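Wooden Board Project – Report, Part 2: Surfaces and Edges

For this half of the module I looked at how small wooden pieces are finished, and I got far more into it than I expected! Our brief from Planddale was to judge a piece by its edges first and its colour second, so I started with the rounded corners (my favourite bit).

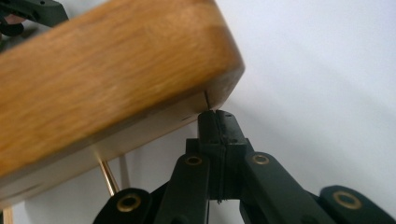
Fig. 1. Honey-orange top face with the grain running lengthways, and the rounded corner.

The end face has a deeper tone than the top, and I spent ages wondering if that was the wood or the finish. My guess is end grain soaking up more oil – our Tivadden handout says much the same. I'd like to test it properly on offcuts in March.

Next came the small board with the raised rim and the little fittings on its face. We worked on it at the white-topped table, and I'm glad we did as the orange-brown shows up so well against it. 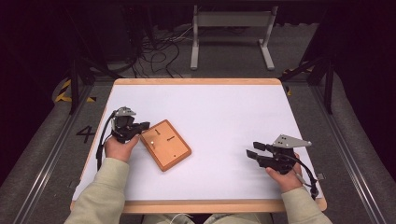

I'd still like the rim compared with the one on my Sistetti tray at home, which feels much sharper under the thumb. My notes on this part came to 633 words and I've cut them to 290 for the appendix.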